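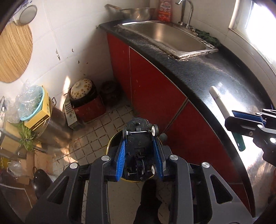

Repair log, kitchen counter edition. Subject: one plastic toy car, black chassis, dead drive. Body shell off, underside exposed. Front axle first, as a baseline. It is a thin plain metal rod with a wheel at each end, and the two wheels do not match: one is all black, the other has a white hub. At the opposite end only one wheel is fitted. The other end of that axle is bare apart from a small metal piece. The gears sit right next to it, so whatever is wrong is probably within an inch of that spot.

2/ Background. The car came in a bag of odds and ends from Wulan Subramaniam, whose son has moved on to trains. No manual, no brand I can find. I keep a log for every toy I open, and this one is number 337. The previous entry was a music box and took 15 minutes. I did not expect the same here.

3/ Tools: small Phillips driver, plastic pry tool, tweezers, cotton swabs, one toothpick. The pry tool gets used more than the driver. Metal screwdrivers chew the edges of soft plastic and the shell never closes flush again.

4/ Gear check. Turn the axle by hand, slowly, and feel for three separate things. A regular click once per turn means a damaged tooth. Constant drag means hair or carpet fiber around the shaft. Free spin with no resistance means the gear has split at the hub and is slipping on the axle.

5/ Result: free spin. Split hub. This is the usual failure. The gear is pressed onto an axle slightly larger than its bore, and the plastic stays under tension for years until it cracks.

6/ Options for a split hub, in the order I try them. Replace the gear. Sleeve it with a short piece of brass tube. Glue it. Glue is last. Most gears this size are acetal and ordinary superglue peels off it in one piece.

7/ Yu-ting Wei asks whether heat shrink tubing works as a sleeve. Briefly. It grips well at first and creeps under load. Fine for a shelf model, poor for something that gets driven into a baseboard.

8/ The spare came from a Gremar assortment bag. Tooth count matched, bore slightly tight. Opened it by hand with a drill bit held in the fingers. Two turns, test, one more turn. Do not put it in a power drill.

9/ Missing wheel: I have a drawer of donor wheels and none has the right diameter. Hakim Nasution has a box of 487 sorted by size and is mailing two. Until then the car stays on three.

10/ Lubrication. One toothpick tip of silicone grease on the gear teeth, none on the axle ends. Grease there collects lint. Cooking oil goes gummy and should stay on the stove side of the kitchen.

11/ Counter status, for those who keep asking why I don't use a proper bench. The bench is in the garage and the light is bad. Current contents by the sink: snack can on its side, yellow cup tipped over, flattened drink carton, clear cup stuffed with green packaging, crumpled bags, sponge parked on a perforated metal plate.
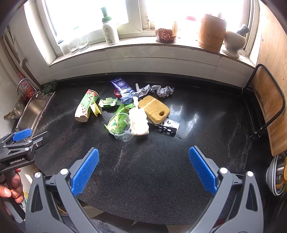

12/ Clearing order

Small parts go into a lidded tub before any trash is touched. An axle clip inside a crumpled bag is gone for good. Then packaging, then cups, then wipe. Speckled granite hides small screws very well, so run a magnet across it before the cloth.

13/ The magnet does nothing for plastic gears. For those, lay a flashlight flat on the stone and look for shadows.

14/ Intan Saragih points out that I have now written more about the counter than about the car. Noted. Reassembly is four screws, and it waits for the wheel. Next post when Hakim's envelope arrives.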